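Ticket: Nettogewicht bei Behälterwechsel falsch (Korb / Stoffbox)
Status: gelöst, Nachkontrolle offen
Kategorie: Sortierplatz, Behälterstamm
Priorität: mittel
Gemeldet von: Mensah, Sortierung
Betroffen: Lagerprogramm Avard, Behältertypen Hustik (Kunststoffkorb) und Plendley (Stoffbox)

Fehlerbild

Beim Umfüllen von Fläschchen aus der Stoffbox in den Korb stimmt das Nettogewicht nicht mehr. Avard zieht nach dem Wechsel weiterhin die Tara des vorherigen Behälters ab. Im Korb ist die Anzeige zu hoch, in der Gegenrichtung zu niedrig. Die Waage selbst zeigt brutto korrekt an, geprüft mit Prüfgewicht 200 g, keine Abweichung.

Hinterlegte Tara laut Behälterstamm:
Hustik, Korb orange: 278 g
Plendley, Stoffbox gestreift: 126 g

Die Differenz im Nettowert entspricht in allen gemeldeten Fällen genau der Differenz der beiden Tarawerte. Ein Defekt der Wägezelle wird deshalb nicht weiter verfolgt.

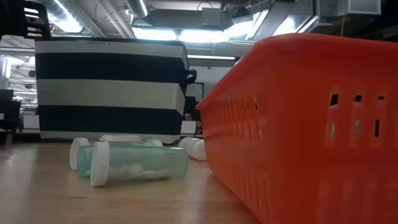

Avard rechnet das Nettogewicht pro Behälter und kennt keine Position «auf dem Tisch». Was aus der Box genommen und noch nicht in den Korb gelegt wurde, bleibt auf die Box gebucht. Zwischen Stoffbox und Korb liegen in diesem Zustand mehrere Flaschen, darunter zwei grüne mit weissem Deckel. Bei der vorderen ist durch den Kunststoff weisslicher Inhalt zu erkennen, sie darf also nicht mit Leergutgewicht gerechnet werden. Wird jetzt gewogen, ist der Wert für beide Behälter unbrauchbar, unabhängig vom eigentlichen Tarafehler. Messungen aus diesem Zustand wurden aus der Auswertung genommen.

Prüfschritte

1. Behälterstamm geöffnet, beide Tarawerte gelesen und durch Leerwägung bestätigt. Korb und Box im Soll.

2. Avard neu gestartet, Cache des Sortierplatzes gelöscht. Keine Änderung.

3. Korb gescannt, leer aufgestellt, netto 0 g. Box gescannt, leer aufgestellt, netto minus 152 g. Fehler damit reproduziert, Scanner gibt aber einen Quittungston.

4. Scanprotokoll gezogen. Der zweite Scan enthält die Kennung des Korbs, die Kennung der Box fehlt. Das Programm hat demnach richtig gerechnet, nur mit dem falschen Behälter.

5. Gleicher Test mit zwei weissen Flaschen als Last. Ablage auf dem Tisch, Box hinten links, Korb vorne rechts. Die rechte Flasche liegt so nah am Korb, dass er sie teilweise verdeckt; beim Abzählen vom Korb her wird sie übersehen. Für die Wiederholung beide Flaschen zur Box hin verschoben.

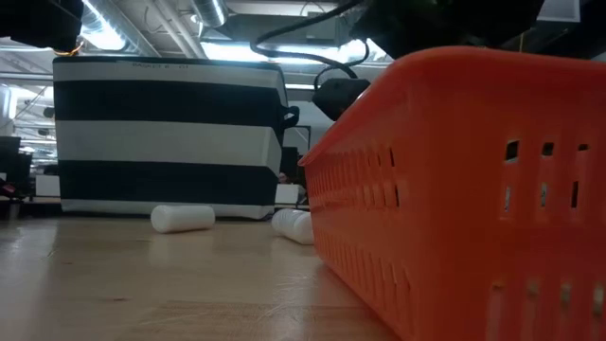 Ursache

Die Etikette der Stoffbox klebt innen, knapp unter der Oberkante. Bei umgeschlagenem Rand liegt sie unter dem Stoff und ist für den Handscanner nicht lesbar. Steht der Korb daneben, erfasst der Scanner dessen Etikette auf der Längsseite. Der Leseabstand war auf 80 cm eingestellt, was für diesen Platz deutlich zu viel ist. Der Quittungston unterscheidet nicht zwischen neuem und bereits aktivem Behälter.

Massnahmen

Leseabstand am Handscanner auf die kleinste Stufe gesetzt.
Etikette der Stoffbox auf den Boden aussen versetzt, zweite Etikette auf das unterste Streifenband.
In Avard die Option «Gleicher Behälter: Warnton» aktiviert.
Falsch gebuchte Wägungen der Schicht storniert und nachgewogen.

Test nach Umstellung: Box und Korb abwechselnd gescannt, netto leer jeweils 0 g. Mit Korb direkt neben der Box ebenfalls kein Fehlscan.

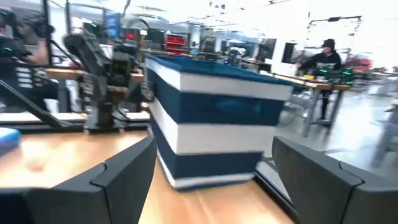 Kommentar von Domenica Widmer, Samstag, 14:20

Zur Stoffbox noch eine Ergänzung. Der Rand ist umgeschlagen und soll so bleiben, ohne Umschlag fallen die Seitenwände ein. Etiketten also künftig nie mehr an der Oberkante, auch nicht aussen. Die Etikette auf dem untersten Band bitte auf der Seite anbringen, die zum Bedienplatz zeigt, und glatt andrücken. Auf dem Stoff hält der Standardkleber schlecht, ich habe die Textilvariante ins Fach gelegt.

Der Behälterstamm ist angepasst: Plendley hat jetzt zwei gültige Kennungen, beide zeigen auf dieselbe Tara. Beim Hustik bleibt alles wie gehabt.

Offen: Nachwägung der Stoffbox mit beiden neuen Etiketten. Erwartet wird weniger als 1 g Unterschied, der Wert muss trotzdem eingetragen werden. Ticket bis dahin nicht schliessen.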